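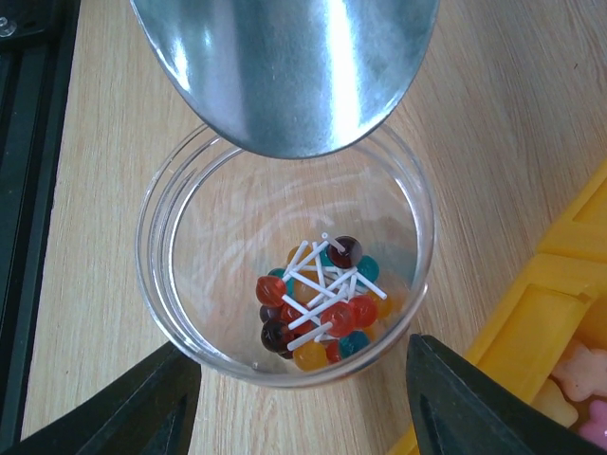
Why can't you just tell the robot what to do? Tavi wants to know, and so do lots of other readers who write in to us, and it's a very good thing to ask!

You see, when a grown-up asks you to put some candy in a cup, you already know a whole heap of things without thinking about them. You know what candy is. You know that a glass cup is hard and can tip over, and you know how to hold a spoon so things stay on it. A robot starts out knowing none of that, and you would need an awfully long list of instructions to explain it all (try writing down every single thing your wrist does when you eat cereal, and you'll soon want a lie-down).

So at the Hovland workshop in Ploltamley, people show the robot instead. There are two ways to do it.

The first way is to show it by hand. A person takes hold of the robot's arm and gently moves it through the job, a bit like a teacher guiding your hand when you were learning to write your name. The robot keeps track of how far each of its joints bends, and when.

The second way is by remote control. The person sits a little way off with a set of handles called the Grorkell. When they move the handles, the arm moves too, and when they squeeze, the robot's two black fingers close. It feels odd for the first 5 minutes, and then most people get rather fond of it.

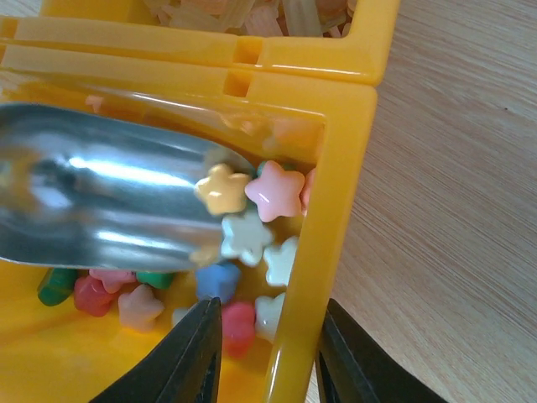

Candy stars and a spoon: small, slippery shapes are good practice.

While the person is steering, little cameras save what the robot "sees" and the computer saves how it moves. One go at a job, from start to finish, is called a demonstration. A simple job might need 100 of them, and a fiddly one like spooning might need 300. The whole Drurusora collection, with all its different jobs, has 4,000!

Why so many? Well, candy never lies the same way twice. A star might be flat on its back one time and leaning on the wall of the tray the next, and lollipops have those long sticks that get tangled up together. If the robot had only one demonstration to learn from, it might copy that one exactly, even if the candy was somewhere else. With lots of them, it can start to work out which parts of the job stay the same and which parts change.

Mistakes can be useful too. If the person misses a scoop and has another try, the robot gets an example of trying again.

Try it at home: ask a friend to close their eyes, then guide their hand to scoop dry rice from one bowl to another. Do it a few times, moving the bowls a little each time, and then let them try it without you. Put a tray underneath first!

Page updated 3/25/19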